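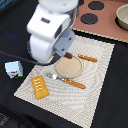 Figure 4-1. Gripper over the plate, with the fork below it on the placemat.

4. Working at the Setting Station

This section covers daily use of the Tukon arm at the setting station in the Valtedberg kitchen annex. It assumes the arm has been bolted down and calibrated as described in Section 3. Read it before your first shift at the station, even if you have worked with the arm at another site.

4.1 Who does what

Before the arm was put in, one person laid out each placemat by hand and a second person checked it. The station is still staffed by two people, but the jobs are different.

The operator stands at the control panel. The operator starts each run, watches the wrist camera view, and stops the arm when something is wrong. The operator does not handle pieces while the arm is enabled.

The setter loads the placemat, puts the pieces out, and checks the finished setting. The setter is the only person who reaches onto the table, and only when the panel shows HOLD.

Swap roles at the mid-shift break. Staff who spent a full shift as operator reported sore eyes and stiff necks, and the rotation was added to the schedule for that reason. If the other person is not trained for your role, call the shift lead. Do not run the station alone.

Note: Checking is still a person's job. The arm reports that it opened its fingers over a target position. It does not report whether the piece ended up where you want it.

4.2 Before you start

1. Make sure the panel shows HOLD.
2. Lay the woven placemat flat on the black table cover. It may sit at an angle. The arm finds the mat again at the start of each run.
3. Smooth down any lifted corner or loose fringe.
4. Put the round plate on the mat.
5. Place the loose pieces on the mat, leaving a finger's width between them where you can.
6. Follow the cable from the arm to the edge of the table with your eyes. It may lie in a loose curve, but it must not cross the placemat.
7. Move cups, phones, and paperwork off the table.
8. Step back behind the floor tape, 89 cm from the table edge, and tell the operator you are clear.

The pink board with the black circles stays at the back of the table. Items on the board are left alone in the standard setting program. The bowl can remain there during a run.

CAUTION: Do not lean over the board to reach the mat. Walk around to the front.

4.3 Starting a run

1. The operator asks "Clear?" and waits for a spoken answer. A nod does not count.
2. Select the program on the panel. Program A moves one piece. Program B moves pieces one after another until you stop it.
3. Press ENABLE, then START.
4. Watch the first approach at reduced speed. The speed setting returns to reduced each time the arm is enabled.
5. If the approach looks right, press FULL. You can also leave the arm at reduced speed for the whole run. There is no penalty in the shift record for doing so.

On the old hand layout, the target was 42 settings an hour for the pair. That figure is no longer used. The run counter on the panel is there for maintenance, and supervisors at Valtedberg have agreed not to use it to compare crews.

4.4 When the gripper is low 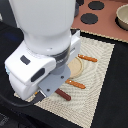 Figure 4-2. Gripper over the left part of the placemat. The housing and finger plate hide part of the round disk.

With the gripper down near the mat, neither the operator nor the setter has a full view from above. The arm's own housing covers the working area. In Figure 4-2, the upper left end of the lowest piece is under the finger plate and cannot be seen. New operators tend to lean in at this point. Use the wrist camera view on the panel.

1. Stay behind the tape.
2. Call out the piece you expect the arm to take, by color and position ("dark red, lowest").
3. The operator checks the call against the piece shown on the panel.
4. If the two do not match, press HOLD. Do not wait to see what happens.

Calling the piece out loud feels slow the first few times. Most crews shorten it to the color alone after a week or so, and that is fine when only one piece of that color is on the mat. With two orange pieces out, say "upper orange" or "lower orange".

CAUTION: HOLD stops the motion but keeps the fingers as they are. A gripped piece stays gripped. Never pull a piece out by hand. Use RELEASE on the panel, with the setter standing clear.

4.5 Checking the grip on the wrist camera 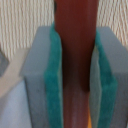 Figure 4-3. Wrist camera view. Dark red piece between the two foam pads.

The wrist camera looks along the fingers. The gray blocks on the left and right are the finger bodies, and the teal strips on their inner sides are the foam pads. The picture is soft up close, so look for position and leave fine detail alone.

1. Wait until both fingers have stopped moving.
2. Check that the piece runs lengthwise between the pads and stays near the center.
3. Check that there is a pad on each side of it. Small gaps along an edge are acceptable at this stage.
4. Look for a second color between the piece and a pad. It can mean another piece has been caught, or only that something lies farther down in view. If you cannot tell, press HOLD and ask the setter to look from the side.
5. Press LIFT to confirm, or BACK OFF to open the fingers and try again.

After two failed attempts on the same piece, stop and have the setter move it by hand. This is normal, and it does not need a fault report. Write one only if the same piece fails again after it has been moved.

Note: Experienced setters often notice a poor grip before it shows on the panel, usually from the angle of the piece. The operator should press HOLD when the setter asks for it and talk about it afterward. Either person may stop the station at any time.

4.6 Checking the finished setting

1. Wait for HOLD and say "Hands in" before crossing the tape.
2. Straighten the plate and pieces as needed. Small corrections by hand are expected.
3. Check handled pieces for bits of foam or lint.
4. Say "Hands out" and step back.

If you are correcting every setting in the same direction, the calibration has drifted. Tell the operator, who should run the mat check in Section 3.6. Do not start placing the mat crooked to make up for it. The next crew will not know you did it.

4.7 Foam pads

The pads wear faster than any other part of the station. The setter looks at them at the start of the shift and again after the break.

1. Press HOLD, then turn the key to OFF and take it out. The setter keeps the key.
2. Wipe each pad with a dry cloth. No sprays or sanitizer on the foam.
3. Press lightly along the full length of the pad. It should spring back.
4. Replace both pads if either one is torn, flattened, or peeling from the finger. Pads are supplied by Grornex in pairs.
5. Put the key back, enable the arm, and run Program A once at reduced speed.

4.8 Training and changes to the work

New staff work the setter role first, next to a trained setter, and move to the panel when both people agree they are ready. Time spent training is paid at the regular station rate and is entered under "station", the same code used for a normal shift.

Program changes are posted on the board next to the panel before they go live, with a short note on what will look different from where the setter stands. If you find the arm behaving in a way that has not been posted, press HOLD and treat it as a fault.

Questions about roles, rotation, or breaks go to Zineb Ghoneim, shift lead. Questions about the arm, the panel, or spare parts go to the Grornex service desk. Have the program letter and the code from the bottom line of the panel ready when you call.

Continue with Section 5, Clearing Faults.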